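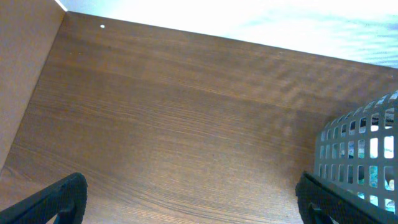
Compte rendu de la réunion du samedi - atelier partagé Pamgate, groupe « Rangements »

C'est moi qui m'y colle encore pour le compte rendu, donc vous me pardonnerez le style ! On a commencé à 10 h 15, le temps que tout le monde trouve une chaise et qu'Ivone Damasceno retrouve la liste des points à voir (elle était dans sa poche). Erlinda Belmonte nous a rejoints pendant le point 2. Excusés : les deux de chez Drastness, qui livraient ce matin-là.

1. Les tablettes

Gros morceau de la matinée. On s'est tous penchés sur la tablette en veinage brun moyen avec le panneau de côté beige clair, et il faut dire que le mélange des deux teintes plaît beaucoup. Moi j'étais contre le beige au départ, je le reconnais, je voulais tout assorti. Eh bien je me range à l'avis général : le brun a déjà ses bandes claires et ses bandes foncées, un côté tout uni à côté, ça repose l'œil.

Ivone a signalé un petit point blanc sur le dessus, vers le bord opposé. Longue discussion là-dessus (trop longue, à mon goût). Éclat, poussière, goutte de peinture ? On n'a pas tranché. Elle passera un chiffon humide, et si ça reste, on essaiera la cire de retouche brune avant de parler de remplacer quoi que ce soit. Il y a aussi une marque plus petite un peu plus à droite, même traitement.

Erlinda trouve que le décor brille trop quand la lumière tombe dessus et aurait préféré un mat. Pilline fait le même décor en mat mais avec un supplément de 7 euros par tablette, et là ça a grincé des dents. Vote à main levée : on garde ce qu'on a. Erlinda demande que son désaccord figure au compte rendu, voilà, il y figure !

2. Ce qu'on met dessus

La proposition Pangilinan (les boîtes d'archives en bas, la quincaillerie à hauteur des yeux, les pots de colle tout en haut) est adoptée sauf pour les pots de colle. Personne n'a envie de monter sur l'escabeau avec un pot ouvert dans la main. Ils iront donc à côté de l'évier, au moins jusqu'à la rentrée.

Pour les étiquettes, on part sur du papier blanc écrit au feutre noir, glissé dans des porte-étiquettes adhésifs. Surtout pas de scotch directement sur le veinage - on a vu ce que ça a donné sur l'ancien meuble de l'entrée, il y en a encore des traces malgré trois produits différents. Il nous faut 54 porte-étiquettes. J'en ai déjà un sachet entamé à la maison, je regarde ce qu'il en reste avant de commander.

J'ai aussi reposé ma question sur les feutrines antirayures sous les boîtes en métal. Accueil tiède, mais on m'a laissé le droit de faire un essai sur une tablette.

3. Budget

Il reste 200 euros sur la ligne aménagement. On en garde la moitié pour les charnières de la porte du fond, qui frotte depuis l'hiver, et le reste sert aux étiquettes, à la cire et aux feutrines. Ivone garde les tickets dans l'enveloppe kraft, merci de les lui donner en main propre et de ne pas les laisser sur l'établi, où ils finissent invariablement avec les copeaux.

4. Divers

- La bouilloire fuit. Erlinda en a une en double et l'apporte.
- Le grand niveau n'est pas revenu. Si vous l'avez dans votre coffre, pas de reproche, rapportez-le simplement.
- On demande à Drastness s'ils peuvent reprendre les cartons d'emballage à leur prochain passage.

À faire d'ici la prochaine fois

Ivone : chiffon puis cire sur les points blancs, relance Drastness.
Erlinda : bouilloire, devis des charnières.
Moi : porte-étiquettes, essai des feutrines, et le plan de rangement recopié au propre.

Fin de la réunion à 11 h 50. La prochaine se tiendra en mars, même heure, et c'est Ivone qui prend les notes !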